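Monday evening

Home by seven, feet up, and a pot of tea beside me that I shall probably let go cold, as I always do when I sit down to write this. It has been a full day at Kurkgate and I want to get it down before it all runs together.

We have started on fridges! After weeks of folding towels for the robot, Josiane decided it was time for something with a door. The idea is simple enough to tell my mother, which I did on the phone at lunch: I do a household job with my own two hands, slowly and properly, the camera sees it from where my eyes would be, and later on the robot is asked to do the same with its own. Today's job was the shelves and the crisper drawer, and I found out how little I had ever thought about my own fridge.

The first few goes were only reaching. Maxence wants both hands well in view before they touch anything, so I went in with my fingers spread like somebody warming them at a fire – past the cola in the door and up to the shelf with the cabbage on it. I felt a fool for ten minutes and then quite forgot myself.
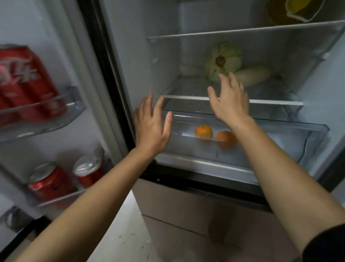

The shelf over the drawer

Now this was the part I had been fretting over. A person takes hold of a glass shelf without a thought, but Maxence had me stop and think about where each hand goes, how far apart, and whether the fingers hook over the edge or pinch it. Gaspard tried the same thing by remote control last week, sitting at the desk with the Jisuteck handles, and he told me he had 93 tries at it and was pleased with 2. I was kinder to him about it after today. You do need to feel the edge under your fingers, and the handles give him nothing back at all, poor man.
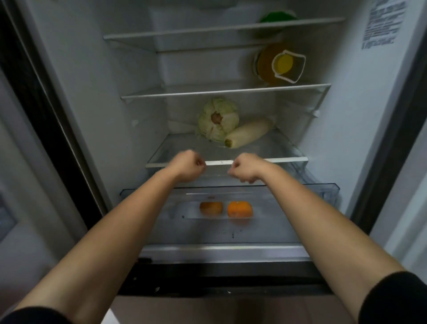 Both hands on the front edge, cabbage and radish still on board.

Hidayah brought round buns at three and we all stood about the bench eating them and arguing over whether I ought to slow down. She thinks I move like someone underwater already. Maxence would like me slower still – he says the robot copies my hurry along with everything else, and I can well believe it, having taught two children to lay a table.

The upper shelf is harder because my hands have to do different things. One keeps hold at the front while the other goes right to the back, and my shoulder was complaining by the end of it. I must ask Josiane about a little step.
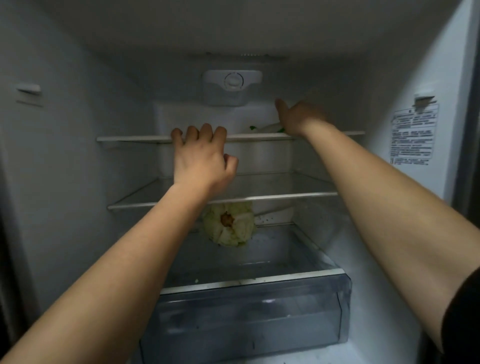

Left hand on the upper shelf, right hand reaching towards the back.

Thibault rang from Dosavdale just as I was putting my coat on. Their robot has had the towel lessons since February and it still leaves one corner sticking out, exactly as I do at home. I laughed all the way to the bus.

More fridge tomorrow. Must remember to take the hand cream, and to give Hidayah her tin back.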